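# Thursday club: taking the processor out

I've finally sorted through the pictures from our CPU job, so here are four of them, with my notes. Our club in Altthorpe has been working towards the Lullirard challenge since September, and the task this year is to get a robot to lift a processor out of an old server board and hold on to it. Sounds easy! It took us most of a term to write a routine we half trusted.
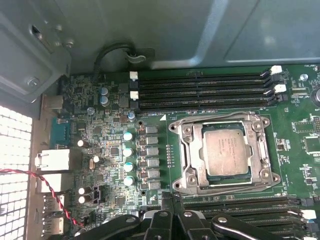

Signe Kvam wrote the approach code and I did the speeds, which we ended up dropping twice. We count everything in motor steps, and her first version came down 300 at a go, far too brave for something so small. She got it to 228 and then we all breathed a bit more easily.

Ravindra Dixit looked after the grip force — a thankless job, as he'll tell you. Too soft and the chip slides, too hard and you start worrying about the edges.

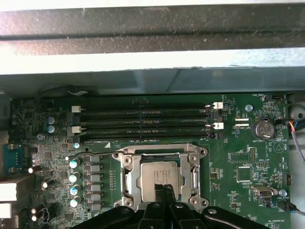

We had 12 tries on the plan and argued over nearly every one of them (mostly about whether the fingers should come in level or at a slight angle). I was on team level. I have since gone quiet about it. Gunvor keeps the log, and she's very strict about writing the settings down before anyone presses go, which has saved us more than once. 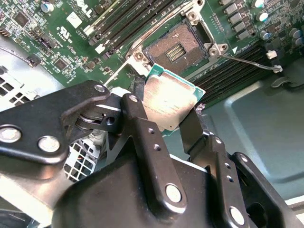
Eirlys Gape reckons we should be practising putting the processor back in as well, and wants to know why the challenge only gives marks for taking it out. Fair point! Lining up with the socket is much fussier, so we're saving it for after the competition, if Rebecca can get us the room.
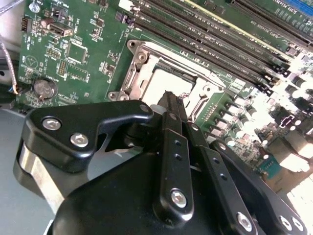 Gripper over the open socket, no processor in it.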